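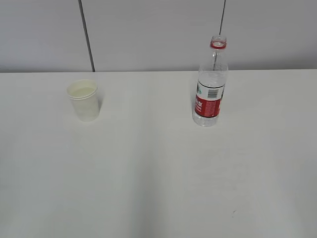 Guides > Kitchen > Cold Brew Tea

Cold brew needs only loose tea, water and a night in the fridge. Put 2 tablespoons of leaves in a pitcher and pour in 600 ml of cold water. Cover it and leave it until morning – green tea can come out sooner. Strain through a fine sieve. Pour a little into a cup and taste it before you store the rest. A plain white disposable cup is good for this, as the color of the tea shows up well against it. If it looks pale and tastes thin, add another spoonful of leaves next time. Keep it cold and drink it within two days.

Contact Sudheer Nambiar | © Okimby | Back to top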